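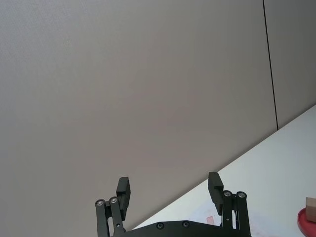 White tabletop against the gray wall

To: Plondalby supporters list
Subject: Re: Away allocation for Zandale
July 2023

> Does anyone know how many tickets we're getting for the Zandale game?
> Last season we had 800 and they were gone before my membership number
> came up. Also, is the club running coaches again or do we have to get
> there on our own? I can't find anything on the website.

I called the ticket office this morning and got most of this answered.

The allocation is 800 again. Zandale offered the same block behind the goal, plus up to 170 seats in the corner if the first lot sells out. The corner seats are only released after their own season ticket deadline, so they won't go on sale with the others. If you miss out the first time, check back the week of the game.

Sales go by loyalty points, same as the cup game in November. You need 70 points for the first window. After that it opens to all members, then to anyone with a purchase history. It's 2 tickets per member in every window, and both have to be bought in one transaction. Last season people tried to add a second ticket later and the system wouldn't let them.

The club is not running coaches. The Tastis bus company is taking bookings directly and will leave from the north parking lot. Call them for the price, as the one posted on the forum is from last year.

On the team, I don't expect many changes. Ghiță has been training with the full squad since Monday, but I would be surprised if he started. He looked short of fitness in the friendly and the manager took him off early in the second half. My guess is the same back four with an extra man in midfield, which is how we got the draw there last time.

Zandale have sold both of their wide players and haven't replaced either one yet. They will probably play narrow – that should suit us, as long as we don't give away free kicks near the box like we did all spring.

One more thing on tickets. If you need the accessible seating, don't use the website. It shows none available even when there are some. Call the office and ask for the away desk.

I'll post again when the on-sale date is confirmed.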